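Week 6 notes - chores: are we there yet? (U. Aigner's section, Saturday makeup)

Short answer no. Longer answer depends which chore, and who tidies up after.

Last time: floors. Vacuums work because the floor is flat and dirt doesn't care how you hold it. Today: putting things away. Kitchen stuff, baskets, lids.

Why its hard:
- clear plastic. Depth sensing gets confused, sees the table through the box
- wire mesh, same problem, half of it is holes
- lids. Pick up by the lid and maybe you have just the lid
- wide things need two hands, both pushing the right amount

Sideways clamp vs. open fingers over the table:

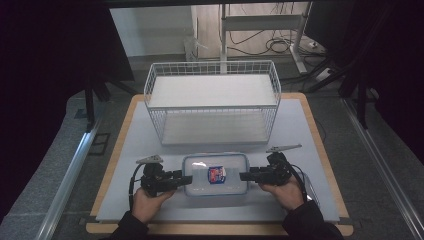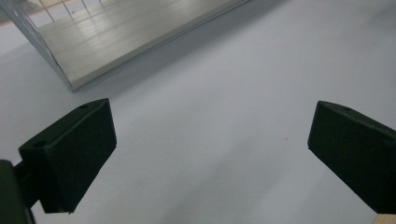

Squeeze too soft, it slips. Too hard, thin walls bow and the lid pops. People do this without thinking, which makes it awful to write down as rules. So: learn from demonstrations. Kauppinen reading, sections 2 and 3 (skip the math).

Numbers for the Cindum put-away task, copy these:
1,031 demos collected
800 used for training
200 test runs, same kitchen
Dropped to almost nothing in a new kitchen. Remember this when you see a demo video!! Ask how many takes, what speed, whose kitchen.

Shop floor is easier. Same bin, same part, same light evrey day. The Yokoyama line case (p. 239 in the reader) still keeps a person at the end for tangled parts.

For next week: pick one chore at home, write every step incl. the ones you do with your other hand. One page. Sirkka will collect them at the door. Folding laundry is taken, three people already asked.

Contact: Ursina Aigner, course office | Copyright Urnus Evening School | Back to top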